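Parts by the Pound
Does the surplus electronics trade deserve its good name?

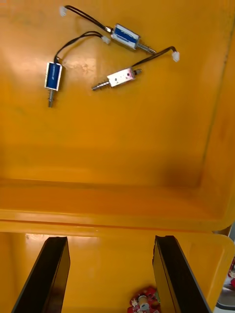 Halliday would rather talk about solenoids than about savings, and Rukico's counter that the two are the same subject, that a hobbyist who needs one push-pull unit shouldn't have to buy a box of them new, is one she has heard before.

"Fine," says Coralie Halliday. "Then tell me the voltage."

She has a point. Small solenoids with a blue coil in a silver frame and a pair of black leads are sold by the thousand, and two that look like twins can want very different supplies. Halliday ran the parts counter at Arkinetti for 7 years and says the customers who came back angry had nearly always bought by eye.

"The connector fits, so they think it's right. A little white plug tells you the plug fits. That's the end of what it tells you."

I asked whether a spring around the plunger made a difference. Less than people think, she said. It brings the rod back when the power goes off, and plenty of buyers pay extra for one when their own mechanism already has a spring in it.

She is harder on the numbers. One lot she bought from Draltitlow was listed as 600 tested pieces. She put 300 of them on a bench supply before she lost patience.

"Tested for what? They clicked. I can make anything click once. Leave it on for a minute and see if you still want to hold it."

Did she get her money back? "I got a credit. On more solenoids."

I suggested that all this was a long case against a cheap part. She didn't take it well. The part is cheap, she said - the afternoon spent taking a door latch apart again is not. Her own rule is to measure the coil with a meter, write the reading on a bit of tape, and wrap the tape around the leads. Anything without tape goes in a separate bin, and she doesn't sell from that one.

She still buys surplus. There was a delivery due Tuesday, and she hadn't decided whether to open it.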